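Forum > Lager & Versand > Verpacken von Hand
Thema: Düsenflaschen zu viert im Beutel: liegend oder stehend?

graukarton
Beiträge: 341
Sonntag, 7. Juli 2019

Moin zusammen,

ich packe seit November Reinigungszeug in Kunststoffflaschen und habe inzwischen Meinungen dazu, die außer mir keiner hören will. Also hierher damit.

Der Kunde möchte Viererpacks. Folie drum, zu, ab in den Karton. In der Packanweisung steht dazu der schöne Satz »Ware ist sachgerecht zu gruppieren«. Danke, Oltorel, da wäre ich allein nicht drauf gekommen. Eine Skizze gibt es auch, darauf stehen die Flaschen aufrecht wie Soldaten, und offenbar hat der Zeichner noch nie eine Flasche mit langer Spitze umkippen sehen. Kippt eine, kippen alle, und die letzte nimmt den Kugelschreiber mit.

Ich lege sie deshalb hin. Folie flach auf die grüne Matte, Flaschen quer drauf, Böden links, Spitzen rechts, eine unter der anderen.

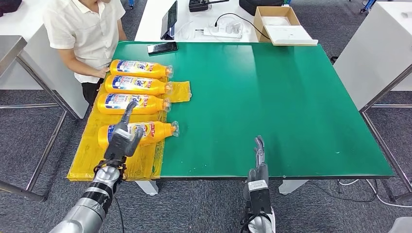
Dauert beim ersten Mal länger, danach geht es schneller als stehend, behaupte ich. Der Kollege von der Frühschicht behauptet das Gegenteil und packt stehend, und wir reden seither nur noch über das Wetter.

Fragen in die Runde: Legt ihr alle in eine Richtung oder abwechselnd? Und wie bekommt ihr die Folie am Ende zu, ohne dass sich die unterste Flasche verabschiedet?

----

klebebandit
Beiträge: 1423

Abwechselnd. Immer abwechselnd. Boden, Spitze, Boden, Spitze. Alle in eine Richtung gibt einen Keil, hinten dick, vorne dünn, und der Karton beult auf einer Seite. Das lernt man am ersten Tag oder halt im Forum.

Die Skizze von Oltorel kenne ich. Sie hängt bei uns auch, und zwar hinter dem Feuerlöscher.

----

graukarton

Abwechselnd hatte ich auch. Dann drücken die Spitzen gegen die Nachbarflasche, und die Etiketten sind verkratzt, bevor sie ein Kunde überhaupt verkratzen kann. Den Keil gleiche ich aus, indem ich den zweiten Pack andersrum in den Karton lege.

----

klebebandit

Also doch abwechselnd. Nur umständlicher.

----

halbe_palette
Beiträge: 200

Ich mache das alles stehend und mir ist in zwei Jahren genau eine Flasche umgefallen. Zugegeben, es war die ohne Deckel.

Im Ernst, kauft euch einen Nikcombe-Rahmen, so ein simples Steckding, Flaschen rein, Folie drüber, fertig. Kostet fast nichts und hält bei uns immer noch.

----

graukarton

Der Rahmen wurde beantragt. Der Antrag heißt intern »Nina«, weil hier jeder Vorgang einen Vornamen bekommt, und Nina liegt seit dem Frühjahr in einer Ablage und altert in Würde.

----

tischkante
Beiträge: 12

Stiller Mitleser bisher. Was bei uns geholfen hat, war weniger die Flaschenlage als der Platz drumherum. Dünne Folie rutscht auf allem, was glatt ist, und wenn sie dann noch über die vordere Tischkante hängt, zieht ihr sie mit dem Bauch runter. Bei mir mehrfach passiert. Also weiter nach hinten damit.

Und bitte nichts auf der Matte parken, was nicht zum Pack gehört.

----

graukarton

Das mit der Tischkante trifft mich, die Folie hängt bei mir tatsächlich drüber. Habe den Ablauf jetzt mal so aufgeschrieben, wie ich ihn ab morgen machen will. Zerreißt ihn bitte vorher:

1. Folie ganz auf die Matte, vorne eine Handbreit Abstand zur Kante.

2. Flaschen auflegen, Spitzen nach rechts (klebebandit darf hier wegsehen). Von hinten nach vorn, Etiketten nach oben.

3. Reihe mit beiden Händen zusammenschieben. Die vorderste bleibt gern ein Stück zurück und muss extra gebeten werden.

4. Folie vorne hoch, über die Reihe, hinten unterschlagen. Kleben.

5. Karton bereitstellen, und zwar zwischen Tisch und blauem Regal. Bunte Schachteln und sonstige Ware weg von der Packfläche, bevor der nächste Durchgang anfängt.
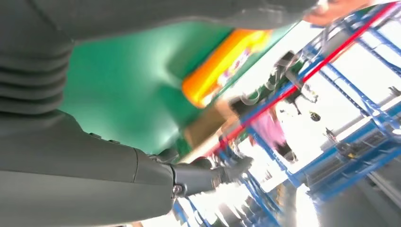 6. Pack in den Karton, den folgenden andersherum daneben. Etikett aus dem Bikov-Drucker drauf, sofern der Bikov heute druckt.

----

klebebandit

Punkt 2 ist falsch, der Rest geht. Punkt 4 würde ich andersrum machen: von hinten nach vorn umschlagen, dann siehst du die Klebestelle und klebst nicht blind.

----

halbe_palette

Punkt 6 ist abwechselnd. Wollte ich nur mal gesagt haben.

----

tischkante

Bei 3 hilft ein Lineal als Anschlag hinten. Alte Zollstockglieder gehen auch. Und der Bikov druckt, wenn man die Klappe zweimal zumacht.

----

graukarton

Zweimal Klappe, notiert. Umschlagen von hinten probiere ich morgen aus, die Spitzen bleiben rechts.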